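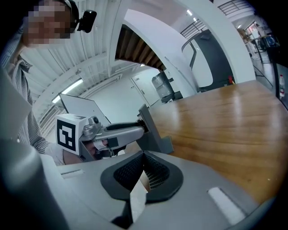 Elibariki Mwakyusa objects to the way last week's notes used the word "echo". In his view the notes let it stand for any sound that stays in a room after the source has stopped, and a student who reads them that way will reach for the wrong cure: wall panels in a room whose trouble is one bad reflection, or a tilted screen in a room that is simply too live.

The objection is accepted. The two terms are kept apart from here on, and the earlier handout should be read with the definitions in section 1 in place of its own.

Search this site Go

Thursday, March 16, 2023
By the Sound in Buildings teaching team, Stomura College

Sound in Buildings: Reverberation and Echo in Teaching and Meeting Rooms

1. Terms

Direct sound is the sound that travels from source to listener in a straight line. It arrives first and fixes the direction from which the listener takes the sound to come.

Early reflections arrive shortly after the direct sound. With speech, the ear joins them to the direct sound and the result is heard as one louder event. They are useful, and a lecture room without any would be tiring to speak in.

Reverberation is the dense run of later reflections, too many and too close together to be heard one by one. It dies away smoothly. Reverberation time, T, is the time taken for the level to fall by 60 decibels after the source stops.

An echo is a single late reflection, strong enough to be heard as a repeat. It needs a long path and a surface that returns most of the energy. A flutter echo is a rapid series of such repeats between parallel hard surfaces. A room can have a short T and still have a flutter echo, and this is the case that measurement by T alone will miss.

2. Absorption

Each surface is given an absorption coefficient, alpha, between zero (all energy returned) and one (none returned). An open window is taken as one. The absorption area of a surface is its area multiplied by alpha, and the absorption area of the room, A, is the sum over all surfaces, plus an allowance for people and furniture.

Alpha varies with frequency. Carpet on a solid floor absorbs well in the upper bands and poorly in the lower ones. Thin panelling over an air gap does the reverse. A room treated with carpet and nothing else will therefore sound dull and boomy at the same time, which occupants often report as "muffled" and which is then wrongly put down to the loudspeakers.

Porous absorbers work where the air moves most. Right against a rigid wall the movement is small at low frequencies, so a thin sheet fixed straight to the wall does little in those bands. Moving the same sheet forward on battens extends its range downwards – at no cost in material, though at some cost in floor space.

3. Sabine's equation

T = 0.161 V / A

V is the volume in cubic metres, A the absorption area in square metres, T the reverberation time in seconds. The equation assumes that sound energy is evenly spread through the room and that the absorption is evenly spread too. It is least safe in very dead rooms, in long low rooms and in rooms where all the soft material is on one surface.

Worked case. The Platine Room in the Manalo Building has a measured T of 2 seconds in the mid-frequency bands and an absorption area of 18 square metres. Rearranging, V = T A / 0.161, giving 224 cubic metres to the nearest whole number. Doubling A brings T down to one second. Doubling it again brings T down only to half a second, and by then the equation is being asked to do more than it should. The first panels bought always give the greatest change in T; each further panel of the same size gives less.

Students should repeat the calculation in each octave band. A single mid-band figure is acceptable for comparing rooms, but not for choosing a material.

4. Flat surfaces and the first reflection

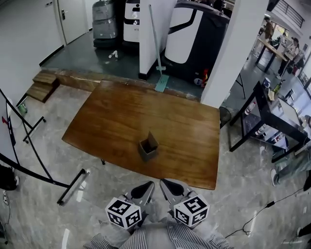
A reflection can be traced by the same rule as light only if the surface is large compared with the wavelength. Low-frequency speech sound has a wavelength longer than most furniture, and it bends past such objects with little change. In the upper bands the wavelength is a few centimetres and even modest surfaces begin to act as mirrors. Horizontal surfaces deserve attention at this point, as speech is usually produced a short distance above one. A glossy wooden table on a polished floor, as illustrated, gives two hard horizontal planes at different heights, and the reflection from the table reaches anyone seated at it very soon after the direct sound. The raised platform beyond it adds a third level. A small open cardboard box on the table would alter the path of some high-frequency sound and may be left out of any calculation of T.

The delay between direct and reflected sound is the difference in path length divided by the speed of sound. When the two are of similar strength, they cancel at some frequencies and add at others. The effect is called comb filtering. It is seldom noticed by a listener in the room, who has two ears and moves the head, but it is plain in a recording from a single microphone on a stand. Lowering the microphone until it lies on the surface reduces the path difference almost to nothing and moves the first cancellation above the speech range.

5. Platforms

A platform helps chiefly by giving the back rows a clear line to the speaker. Its effect on T is minor. A hollow platform with a thin deck may absorb at low frequency and may also drum underfoot; filling the void reduces both. The deck finish should be chosen for footfall noise before absorption.

6. Exercises

(a) Using the Platine Room figures, find the area of panel with alpha of 0.9 needed to double A. Ignore the wall area the panels cover, then state whether that was a fair thing to ignore.

(b) A Trullar panel is fixed flat to a masonry wall and later refitted on battens. Sketch the expected change in alpha against frequency. No values are required on the vertical axis.

(c) Clap once at the midpoint between two parallel bare walls, then again after moving a third of the way towards one of them. Describe the difference in terms of arrival times.

(d) Rewrite the second paragraph of last week's handout using the terms in section 1.

Answers to (a) and (d) are to be handed in. Bring the sketch for (b) to the tutorial.

Last updated: March, section 1 revised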